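25 November 2020

Gripper budget, second pass. Skillosard's revised quote is 3867 for the two-finger unit with the wrist flange. Cable set is extra at 111, which was "included" on the May quote. Asked why. No answer yet.

Budholm is cheaper on paper but wants us on a 12 month support plan, and I can't find a line in it that covers fingers. Fingers are what we break. Rangel wouldn't quote without a site visit - fine, they can wait.

My real problem is the justification. The draft request says simulation shows the parallel gripper "meets all handling needs." It shows a gripper with perfect fingers in a tiled box. No cable drag, no worn pads, no one leaning on the e-stop. I'd sign for a loaner on that evidence, not a purchase.

To do before the request goes in: payload with our own flange, price of 3 spare finger pairs, lead time in writing.

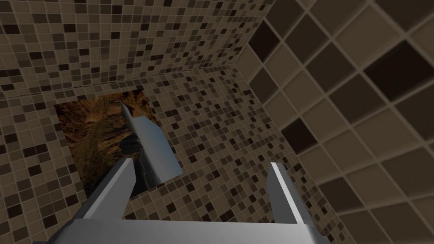
Cleltlow wrote back after lunch that a loaner is possible but the rental fee doesn't come off the purchase price, and that we should stop treating spares as optional. Agree on spares. Not convinced on the fee - will ask again.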